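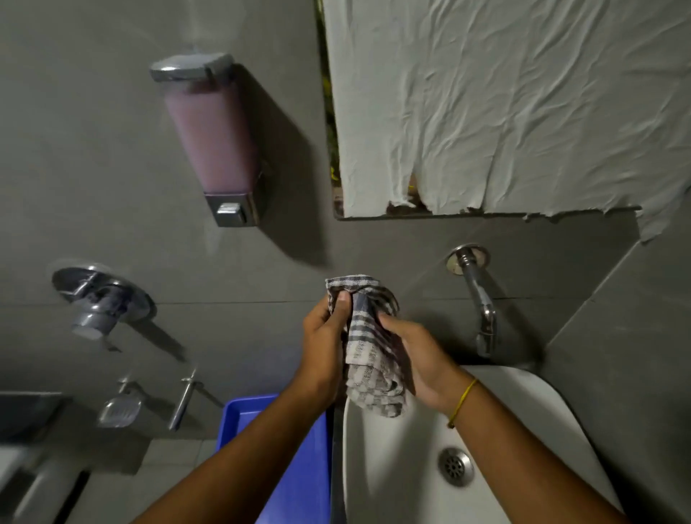

**Umier Media Office**

Umier will introduce a shorter exit report for its rental properties in Clirkholm from May. The new form replaces the 22-page booklet now used at the end of a lease and will apply to all 577 homes the company manages in the area.

Renters will get a copy when they sign their lease and another when they give notice. They can fill it in on paper or by phone, and can add their own comments beside those of the property manager. Both sets of comments stay on the record.

The change follows a trial at the Mullell apartments, where 43 households used a draft version. Several asked for plainer wording on carpet wear, faded paint and marks left by furniture. Those sections have been rewritten, and the question about the colour of each wall has been dropped.

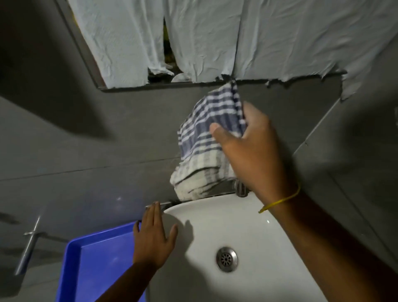 The report gives each room its own page, with separate spaces for damage, ordinary wear and items that could not be checked. The last of these is new. A bathroom mirror with paper over nearly all of the glass, as on the grey tiled wall here, would be listed as "covered, not checked" — it would not be marked as damaged. The renter and the manager can then agree on a time to look at it again.

Bond claims will still be handled under the existing process. Umier aims to send a finished report within 60 hours of the final inspection, and renters may ask for a second visit if they disagree with any entry.

Leases already in place do not need to be signed again. Printed copies will be available from the Clirkholm office, which opens at 9 am.

Media enquiries: Umier Media Office, Clirkholm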